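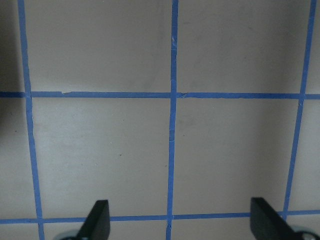 Clendell training room opens to local firms

A training room where people teach robot arms by hand has opened to small firms in Clendell, after a summer in which it was used only by its own staff. The room is run by Vasanel, which fits out workshops and packing lines. Firms can book half a day at a time from October.

The work done there is simple to describe. A person moves the arm through a job, either by taking hold of it and guiding it or by steering it from a second set of controls across the room. The joint positions, the opening and closing of the gripper and the view from a small camera at the wrist are all recorded. One run through the job is called a demonstration. When there are enough of them, they are used to train a program that then tries the job without help.

Vasanel said 691 demonstrations were recorded over the summer, of which 242 were thrown out. Most of the rejected ones were stopped early by the person at the controls. Others were finished but had long pauses in them, and the firm found that a program trained on pauses will pause as well, often in the same spots.

Staff began with guiding by hand, which takes very little learning. The drawback is that the guide's arms and sleeves get into the view of any camera standing off to the side, and the program may come to depend on them. Steering from a distance keeps people out of the picture but takes longer to pick up. New operators are given 12 practice runs before anything they do is kept.

Yoshinori Kinoshita, who leads the sessions, said the hardest habit to break was rushing the last few centimetres. "People come in quickly, then stop and correct," he said. "I would sooner they came in slowly and did not have to correct at all. The recording is longer but it is much easier to learn from."

He also asks operators to vary where they start. If every run begins from the same place, the arm copes badly when it is put down a hand's width to one side. At Vasanel the starting point is changed after each run, and the operator is told not to practise the new one first.

Blue tape is used on the pale work surface, where strips cross to make a grid, and there is more of it on a panel beside dark wood, close to a white hook-shaped piece. From the wrist, the operator sees little more than the two black fingers of the gripper and whatever lies just beyond them. Judging depth from that view is the part most newcomers find difficult, and Kinoshita tells them to move sideways a little and watch how things shift before they go forward. 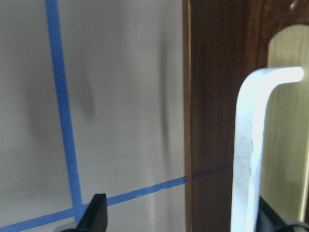

Distance is hard to judge on a flat screen however long you have been at it, according to Sakamoto, and a second view from the side should be offered to beginners for their first session at least. Sakamoto would also like the controls to push back when the gripper touches something, as the present set gives no sense of contact.

Vasanel said a side view was available on request but that it preferred operators to learn from the wrist camera alone. The program will have only that view to work from, the firm said, and an operator who relies on a different one may make moves that the recording cannot account for. It has no plans to change the controls this year.

Bookings are for groups of 2, with one person steering while the other resets the work between runs and notes down anything that went wrong. They swap at the halfway point. Firms may bring their own parts as long as these can be lifted with a two-fingered gripper and have no sharp edges. Liquids and powders are not allowed.

Recordings made in a session belong to the firm that made them. They can be taken away on a drive at the end of the half day or left with Vasanel, which will do the training overnight and send back the result. A firm that wants to see the trained arm at work has to book a second visit.

The first outside user is Nukanance, a maker of household fittings, which wants to know if an arm could take over some of the sorting done by hand at its finishing benches. It has booked both a morning and a return visit. The company said it did not expect to buy an arm on the strength of one trial and would look first at how many demonstrations each part needed.

Kinoshita said that number was the question he was asked most and the one he was least willing to answer. A job that looks easy to a person may need a great many runs if the parts can turn up at any angle, while a fiddly one may need fewer if everything is held in the same place each time. He advises firms to bring one job and leave the rest for later.

Morning sessions start at 8.30 and afternoon sessions at 1.15. No experience with robots is needed, but everyone who steers the arm must first sit through a short safety talk, which covers the stop button, the reach of the arm and where to stand when it is moving by itself. The talk is given at the start of each session and counts towards the time booked.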